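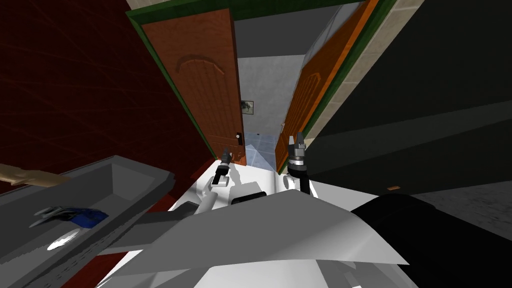 2 min read

Last updated: April

Print this page | E-mail this page

Gurkero two-finger gripper: review

I ran the Gurkero on the right arm and our older, slimmer Trernix on the left, working through the double doors scenario in simulation. The Gurkero's two fingers open wide and close evenly. I'd choose it for door edges. It's bulky at the wrist, though - the Trernix got to the tray with less fuss. Controller set-up took 14 minutes. At $1,639 it's fair value, but the manual is poor.

Score: 7 out of 10

Fitriani Lumbantobing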